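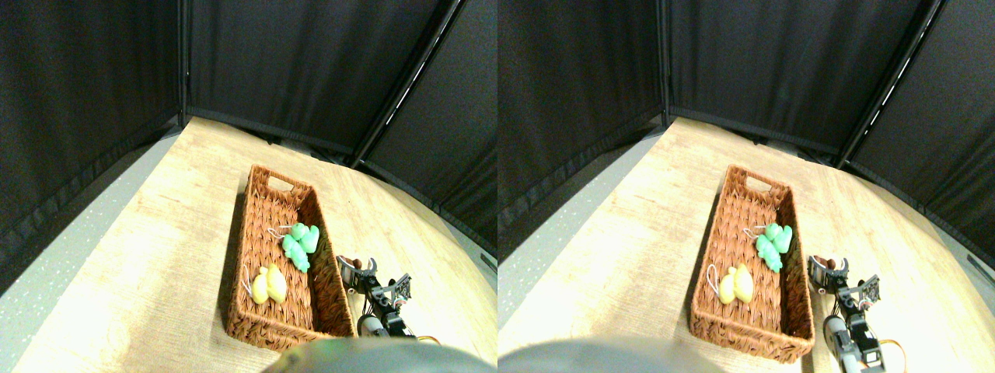
## 4. Preparação da célula antes da primeira sessão

Esta secção aplica-se às células de mesa Stiltar com câmara dupla e pano de fundo. Substitui a folha solta que circulava desde fevereiro e que, convém dizê-lo, dava por garantidas várias coisas que não estavam verificadas em lado nenhum. Revisão de 6/24/18, texto de Kerstin Aasen, com correções de Marlina Krishnan.

O guia interno da Karner chama "norma" a quase tudo o que contém. A maior parte são hábitos. Nos passos seguintes separamos o que é obrigatório do que é apenas recomendado; onde não encontrámos justificação para uma regra, deixámos isso escrito.

### 4.1 Mesa e pano de fundo

1. Desligue a alimentação do braço e confirme no painel que o indicador está apagado. (Obrigatório.)
2. Limpe o tampo com um pano seco. Não use produto de brilho.
3. Feche as cortinas pretas à volta da mesa até a bainha tocar no bordo de trás do tampo. Uma fresta lateral que deixe ver o chão é tolerada, desde que não passe ninguém por esse lado durante a gravação.
4. Verifique os postes da estrutura. Se algum oscilar ao toque, aperte as uniões.
5. Acenda as luzes e veja as duas vistas no monitor. Num tampo claro, o lado mais próximo da luz fica facilmente queimado.

> **Nota.** A folha antiga mandava regular a iluminação para 4000 K "por motivos de precisão". Não há registo de ensaio que o sustente. Mantenha o valor se já o usa, mas não recuse uma sessão por causa dele. Um reflexo forte no tampo estraga mais imagens do que a temperatura de cor.

### 4.2 Cesto e objetos

6. Coloque o cesto de verga sobre o tampo, com a abertura da pega desimpedida. Pode ficar na diagonal; a exigência de o alinhar com o bordo da mesa foi retirada.
7. Ponha os objetos dentro do cesto. Para frutas e legumes de brincar, use cores que se distingam bem da verga: o verde-menta e o amarelo cumprem.
8. Deixe os fios brancos dos objetos dentro do cesto. Um fio pendurado por cima do rebordo pode prender-se nas garras.
9. Registe a disposição inicial na ficha de sessão antes de ligar o braço.

**Cuidado.** Não retire os fios por iniciativa própria. Hidayah Wattimena pediu que se mantivessem em todas as séries, e um lote com fios misturado com outro sem fios não serve para comparação. Se o fio de um objeto estiver partido, troque o objeto.

O passo 7 merece uma reserva. Objetos de cor viva num cesto castanho-avermelhado são um caso fácil, e uma boa taxa de preensão nestas condições diz pouco sobre objetos escuros ou baços. Quem escreve o relatório deve indicar os objetos usados, mesmo quando o modelo de relatório da Justham não tem campo para isso. Use as observações.

### 4.3 Garra, pulso e cabos

10. Com o braço ainda sem energia, leve a garra à posição de repouso junto ao canto do cesto. A distância livre mínima é de 5 cm.
11. Inspecione os suportes pretos e as caixas dos servos. Procure parafusos salientes e fissuras.
12. Siga o cabo laranja com a mão desde a garra até à saída. Deve ficar para o lado de fora, sem passar por baixo do cesto nem entre as garras.
13. Ligue a alimentação e limite a velocidade a 340 mm/s na primeira passagem.
14. Execute um ciclo sem preensão, com a mão junto da paragem de emergência.

> **Atenção.** As cortinas não são uma proteção. São tecido. Não travam o braço nem impedem ninguém de lá meter a mão, e dois procedimentos anteriores contavam-nas como "barreira física". A zona de exclusão é de 700 mm em redor do alcance máximo e tem de estar marcada no chão.

Zulkifli Santoso defende que o ciclo do passo 14 se pode dispensar quando a célula foi usada no mesmo dia. Não aceitámos. Basta alguém ter deslocado o cesto ou o cabo entre sessões, e o software não dá por isso.

### 4.4 Verificação das vistas

15. Compare a vista esquerda com a direita. O cesto deve aparecer em ambas com os objetos à vista.
16. Se uma parte do próprio robô entrar desfocada na zona inferior, confirme que não tapa os objetos. Não é motivo para recalibrar.
17. Recalibre apenas se o suporte das câmaras tiver sido tocado ou se o teste de alinhamento falhar.

A lista de conformidade da Dimaculangan pede "campo de visão totalmente livre". Com câmaras montadas no corpo do robô, essa frase não se cumpre à letra, e assinalá-la como cumprida é preencher papel. Escreva "parcialmente ocupado, sem obstrução dos objetos" e assine. Dúvidas sobre esta redação: Mwajuma Mfinanga.

### 4.5 Quando parar

Interrompa a sessão se a garra tocar no rebordo do cesto duas vezes seguidas, se o cabo ficar esticado ou se alguém entrar na zona marcada. Desligue, volte ao passo 10 e anote a interrupção. Sessões sem nenhuma interrupção anotada ao longo de semanas — já nos chegaram várias — serão revistas com o operador.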